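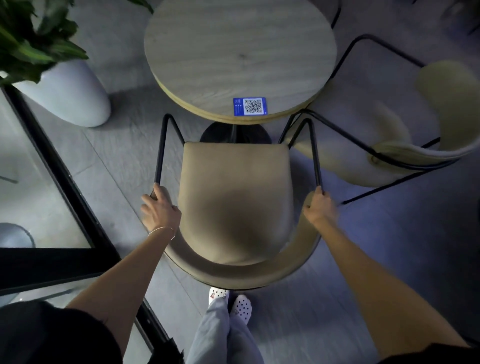 A reader wrote in after my last post to say that a chair is a solved problem. Two hands, two rods, slide it toward the table, done, and if a robot can't manage that by now then no amount of paperwork is going to help it. What do you need a rule for, the message went on, when any kid clearing up after lunch can do it without being told?

I've been chewing on that for most of September, partly because I agree with the grumpy half of it. I don't like paperwork either. But I've spent a good part of this year reading the handling rules that firms write for robots that work in shared rooms (cafes, lobbies, canteens, office lounges), and chairs are where those rules are at their worst. So I'm going to stay on chairs a while longer. People who came for the vacuum cleaner posts can skip this one.

## What the rule says

The document I keep going back to is the Sellel room handling code. It's long. It has 286 numbered clauses, and the one on seating says that a chair shall be "grasped at a structurally suitable location and returned to its nominal position without undue contact."

Read that again and tell me what it forbids. I can't find anything. A structurally suitable location is wherever the chair doesn't break. Nominal position is wherever the map says the chair goes. Undue contact is any contact somebody later complains about. I could drag a chair across a lobby by its backrest, scrape it along a glass wall the whole way, and argue with a straight face that I had complied.

Pruvitz, which certifies against the code, has a checklist that is supposed to make it concrete. For seating the checklist has one line, and the line is "Seating handled per clause." There's a box next to it.

## Metal rods and soft seats

Take the kind of chair you find in half the cafes in the country now: padded beige seat, low curved back that wraps around you, thin black metal frame. A person moving one from behind reaches over the back and takes hold of the frame on both sides, near the front corners of the seat. Both hands on metal, feet close behind the chair. Most people would do it that way without thinking, and I'd call it good practice. You get a grip on something stiff and you stay off the cushion.

Now, would the code require that of a machine? It would not. The curved back is a perfectly fine "structurally suitable location" if your gripper is wide enough. So is the seat pad, if you squeeze. In the vendor clips I've watched, the grip goes on the upholstery more often than I'd like, and I assume that's because a big soft shape is easier to find than a thin dark rod against a floor. Fair enough as engineering. But then write it down! Say that the machine will grip the padding, say how hard, and say what the padding should look like after a year of it.

The feet matter too. Stand behind a low chair and pull it back, and the first thing it meets is your own toes. A person in clogs knows where the clogs are. The code has a whole section on bystanders and their feet, eleven paragraphs of it, and not a word on what happens when a person and a robot reach for the same chair from opposite sides of a table. I'd have put that near the front.

## The sticker business

The other thing I was told would fix all this is marking. You put a code on the table, the robot reads the code, and it knows what table it is and where the chairs belong. The Tang tagging guide is built on the idea, and its sales material says the system has been used at 3,042 tables.

I have nothing against a QR code on the rim of a table. A small blue sticker facing the chair bothers me less than most of what gets stuck on tables. What bothers me is the reasoning piled on top of it. A code on a table tells you about the table. It doesn't tell you that the second chair has been turned sideways, or that a plant in a big white pot has been moved in close, or that there's a glass panel down one side with a black frame. It doesn't say which way a sitter left the chair or whether they're coming back.

The guide does say tags should be "placed for reliable reading in normal use." I went looking for what normal use means and found it defined as use under normal conditions. From straight overhead a tag on the vertical edge of a top could be a very different proposition from the same tag seen at knee height, and I'd expect a guide about tags to pick a height and an angle and commit to them. It also ought to say what the machine does when the read fails. Stop? Guess? Go by the last map? I asked the sales contact by email and was sent the brochure again.

## One that's a bit better

I'll give some credit where I can. Virley put out a draft of its own practice notes early in the summer, and the seating page is the only one I've read that seems to have been written by people who had moved a chair that morning. What it asks for, in my shortened wording:

- Grip the frame, on both sides, before anything moves.
- If there's no frame to grip, leave the chair and log it.
- Lift or slide, but decide which before starting and don't switch halfway.
- Treat glass within a chair's length as a person.
- If a hand is already on the chair, let go and back off.

I like the last one very much. I like the fourth one too, though "as a person" is doing a lot of work in that line and I'd want to see a distance.

My complaint is with the testing. The draft reports 438 trial moves and gives a single success figure for the lot, with no word on floor type. Large smooth tiles with thin seams are kind to chair legs. Carpet isn't. Old boards certainly aren't. If all those trials were on tile, the number is a number for tile, and it should say so in the same sentence. Some 3,000 more are promised for the next version, and I'd trade every one of them for a table that splits the existing set by floor and by chair.

## Back to the reader

So, do we need a rule for a chair? I'd say we already have several, and the trouble is that they were written to be passed. A clause that can't be failed costs everybody a day of filling in forms and protects the form.

The kid clearing up after lunch has been told, by the way. Mine was told every day for years to use both hands and stop dragging it. That's a shorter rule than clause whatever-it-is, and you can tell at a glance when it's been broken.

I've sent Virley my notes on the glass distance and the floor types. The comment window on the draft stays open into October, and the form takes plain text only, so paste your table in as a list or it will eat the columns.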